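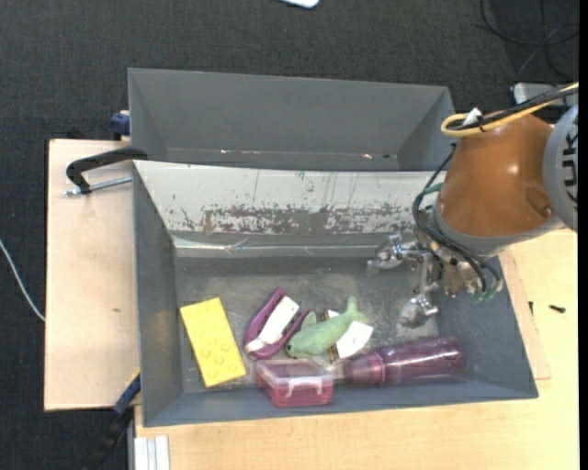 I have been trying to learn Dutch for five months now, and I am finally at the stage where I can be wrong out loud. Before that I was only wrong in my head, quietly, while the lady at the bakery waited. My vocabulary, such as it is, lives the way odds and ends live at the bottom of a gray bin: a bright yellow block of a word over on the left that I can grab every time (lekker!), and then a whole lot of smaller stuff I know is in there somewhere and can't get hold of when someone is looking at me.

So, an update for the two or three of you who asked how the classes are going.

They're going! I'm in the evening group at Stusgate, the language school over the bike shop, and our teacher is Lies Wouters, who has the patience of a saint and very loud boots. You hear her coming up the stairs and everybody starts frantically doing last week's homework. There were nine of us in June and now there are five, which sounds bad, but I love it. You get so much more talking time. You also can't hide behind the tall guy anymore.

The word order is still killing me. You start a perfectly nice sentence, you throw in one little "omdat," and suddenly the verb has to go all the way to the end, and by the time I get there I've forgotten which verb I was carrying. Mohandas, who sits next to me and already speaks four languages (unfair), told me to stop translating and just learn whole chunks. Don't learn the word for "appointment," learn "I'd like to make an appointment." I was skeptical, but I called the dentist last week using one chunk and two panicked additions and I have a cleaning in January. I think it's a cleaning. It might be something bigger.

I've also been using flashcards. I started with an app, got sick of it nagging me, and went over to paper ones in a shoebox. I just counted and I'm at 1,097 cards, and yes, I spent a chunk of Saturday-type energy counting them when I could have been studying them. The ones I get right move to the back and the ones I get wrong stay up front, and there's a little gang of maybe-words that have lived up front since summer. "Eigenlijk." "Trouwens." "Inmiddels." They all mean something like "by the way, in the meantime, really," and I use them completely at random. My neighbor Fenna Hendriks says it gives my speech a certain charm. I'm choosing to take that well.

Listening is the part that has moved the most, which surprised me. I put the radio on while I cook and for months it was just soup. Then one night I was chopping leeks and understood an entire traffic report. Start to finish! There was a broken-down truck and everyone was advised to go another way. I was so proud I told my husband the whole thing in English, and he said, "But we don't have a car." Not the point, darling.

Things I still can't do: tell a joke, understand anyone's grandfather, say "Scheveningen" without an audience forming, or write an email that takes less than an hour. I wrote to our landlord about the drain and got back a very kind reply in English. That stung a little. I answered in Dutch anyway.

The exam is in the spring and you need 70 to pass. On the practice test I got a 64, mostly thanks to the reading part, and lost a pile of points on the writing. Lies has given me a stack of old prompts to work through over the holidays. The first one is "Write to a friend and explain why you can't come to her party." I have now written that friend three different letters and she must think I hate her.

If you've got a favorite Dutch podcast where people speak at a normal human speed, please leave it in the comments. Slow is fine too. Slow is great.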